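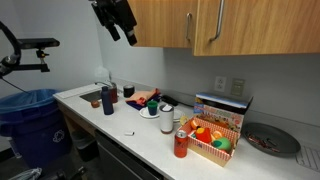
Photo: Elura Facilities Notes, Vuranville site

Resetting a Shared Kitchen Counter and Work Table

This procedure covers a small shared kitchen with one long counter, one sink, one dishwasher and a separate white table. It applies to the end of a work session, when tableware, cloths and boxed items have to go back to fixed positions. Allow 8 minutes for the counter and slightly more for the table.

What you need

Two cloths in different colors, one for wiping and one for drying
A spare liner for the recycling bin
Dish soap
A tray or shallow box for loose small items

At Vuranville the navy cloth is for wiping and the pink one is for drying. Any pair will do if the colors can't be confused in poor light.

Step 1. Check the bins

Start with the floor. Fold the rim of the recycling liner fully over the edge of the bin so that it can't slip down under load. Replace the liner when it is three-quarters full. Pick up any stray plastic bags before you carry anything across the room. The smaller trash can goes under the counter, clear of the dishwasher door.

Step 2. Clear the counter from the sink outward

Work in one direction, starting at the sink. Bottles stay at the sink end, against the wall, with the tallest where it can be reached without leaning over the others. Keep the area below the outlet free. Cups stay on their plates until they are washed. A cup and plate moved together take up one place on the counter instead of two.

Put the cloths down last, folded, near the backsplash. If both are in use, lay the drying cloth on top.

Step 3. Sort the table

Pull everything into three groups: tableware, boxed sets, and cables or other items that do not belong to the kitchen. Sort before you wipe.

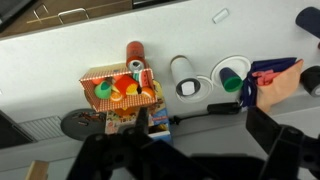 Table during sorting, with plates and cups to one side and the checkered box on the stack.

Tableware. Leave upright cups on their plates. A cup lying on its side should be stood up or taken to the sink before the cloth comes anywhere near it. Cans go to recycling if empty. Full ones go back in the cabinet.

Boxed sets. The toy food is kept in the red-and-white checkered box. Load it in this order:

1. Cylindrical pieces, flat on the bottom
2. Cups and lids, open side up
3. Fruit slices, on edge along the walls of the box

Slices loaded first tend to slide under the larger pieces and push them above the rim. If pieces still show over the top, take out the cylinders and start again. Do not press them down – the cardboard sides bow and the box will no longer stack. Flat boxes go underneath, printed side up, with the widest at the bottom.

Cables. Unplug at the outlet end first. Coil loosely to the width of a hand and store with the adapter on the outside of the coil.

Step 4. Wipe down

Wring the wiping cloth until it no longer drips. Wipe the table from the far edge toward you in overlapping passes, lifting plates as you reach them. Follow with the drying cloth. Do the counter the same way, ending at the sink. Rinse the wiping cloth and hang it up. The pair is laundered after 3 sessions, or sooner if the drying cloth stays damp.

Step 5. Final check

Faucet off
Counter clear below the outlet
Box lids closed where the box has one
Cabinet doors shut – the handles should line up

Revised in August: cable step moved ahead of wiping.

Elura Facilities Notes | Contact: Dwivedi, Room 324 | © 2026 Elura | Back to top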